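Section 3: Your First Tower

The Collado starter set is ready to play with as soon as it's out of the box. Clear a flat table and you can begin!

1. Stand the green and yellow bricks on the table and leave a gap between them.
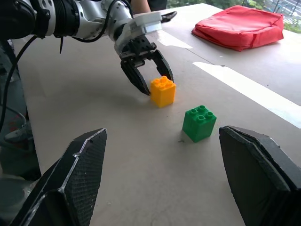 Ikechukwu Omoregie adds that a table by a window makes the colors much easier to tell apart.

2. Bring in the red brick. Any order of colors will do – mix them as you like.

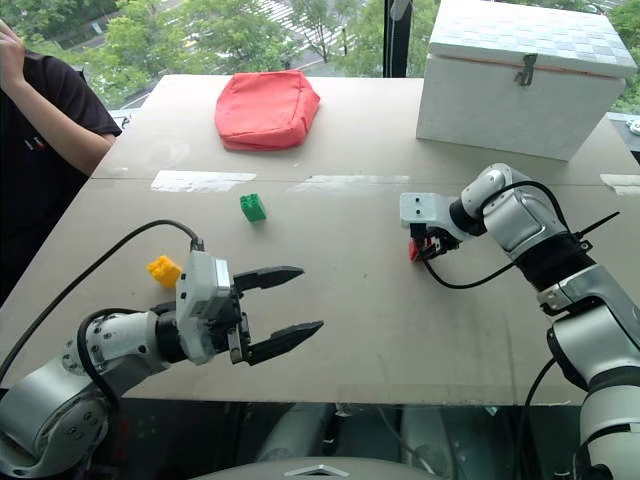 Line up the studs before you press, and push straight down until the sides sit flush.

3. Hold a finished stack low on its sides when you move it.

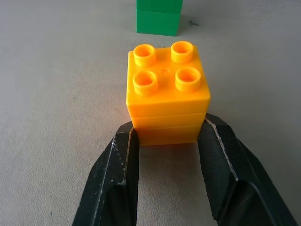 4. Lay out your loose bricks again and try a taller tower. The full set has more than 404, so go wild!
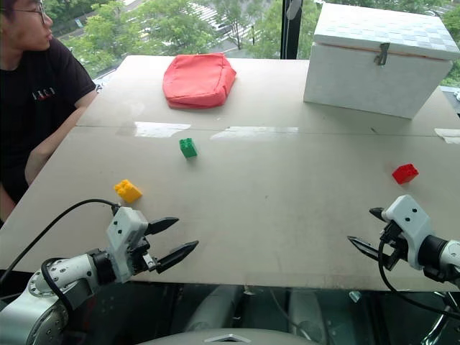
Fig. 3-4. Bricks spread out on the table

CAUTION: Small parts. Keep away from children under three.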